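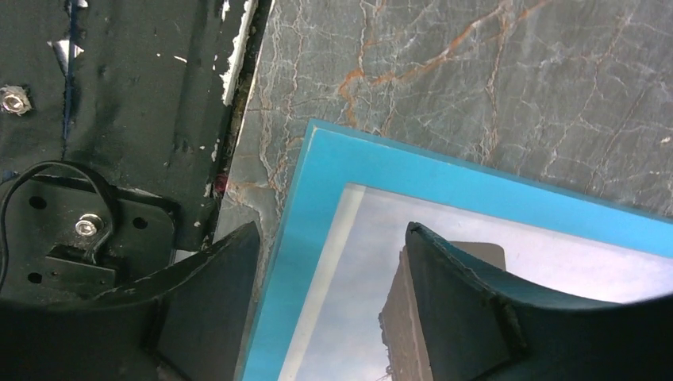

Why don't pictures fall off walls?

Think of the pictures in your home. They hang there all day and all night, doing nothing, and nobody gives them a biscuit for it. Meanwhile the Earth is pulling on every one of them. It pulls on you as well, but you have legs and a sofa.

The pull is called gravity. Gravity doesn't care whether the picture is a famous painting or your little brother's drawing of a horse with five knees. It would like all of them on the floor, please.

So something has to pull back.

The nail's side of the story

A nail in a wall looks as if it's just sitting there. Really it is in a sort of arm wrestle. The picture drags down on the nail, and the nail pushes up on the picture exactly as hard. When two forces match like that, nothing moves. Scientists call this being "in balance". Your nail would call it Tuesday, if nails had opinions.

A nail gets its strength from the wall. When you hammer it in, the wall gets squashed to either side and squeezes the nail tightly. Hammer it in sloping slightly downwards, towards the back of the wall, and the picture has to climb uphill to escape. Pictures are very bad at climbing.

Why screws hang on harder

A screw is a nail with a slide wrapped round it. That slide is called the thread. If you unwound it and laid it flat you'd have a long, gentle ramp. Each time you turn the screw, the ramp bites a bit further into the wood. To pull it straight out again you would have to rip out all the wood caught between the turns, and wood objects to that.

You turn a screw with a screwdriver, and a fat handle makes the job easier. Try it with a grown-up: turn a screw holding the thick handle, then try turning it holding only the thin metal bit. You'll soon be glad of the handle.

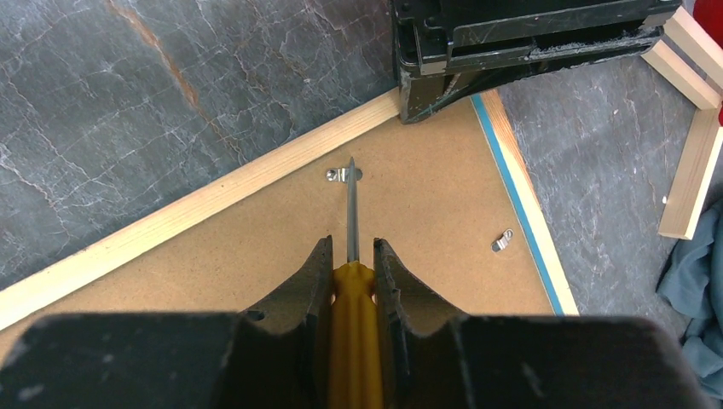
A screwdriver with a ridged handle. The ridges help with grip.

Why they go wonky

Here is the annoying part. A picture on one hook can swing like a very slow pendulum. Slam a door and the wall shivers. A lorry goes past and it shivers again. Each shiver nudges the picture a hair's width, and by April it looks as if it's on a ship.

The cure is to use two hooks, set a little way apart. Now the picture can't tip without lifting itself off one of them, and we have already covered how pictures feel about going up.

Have a go

Hang a ruler from one loop of string round its middle, then poke one end. Now hang it from two loops, one near each end, and poke it again. Which one wobbles more? Use a plastic ruler, and do it over a carpet. Gravity is still watching.

Words by Margarida Lobo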